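Management at Sakodness, which refits lounges for Jerkholm, says the new arm will free its staff from bending over platforms to pick up small parts. So far it has freed them to watch a screen. Every grasp is rehearsed in simulation first, a gray cushion here, a ribbed green mat there, and the people who used to do the picking now score the attempts, 500 to a shift. The firm calls this a promotion. The pay slip I was shown in September disagreed.

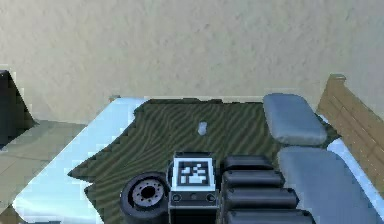

Songül Yurt thinks I am being unfair: her knees stopped hurting in the spring, she says, and she would score attempts all year before going back to the floor.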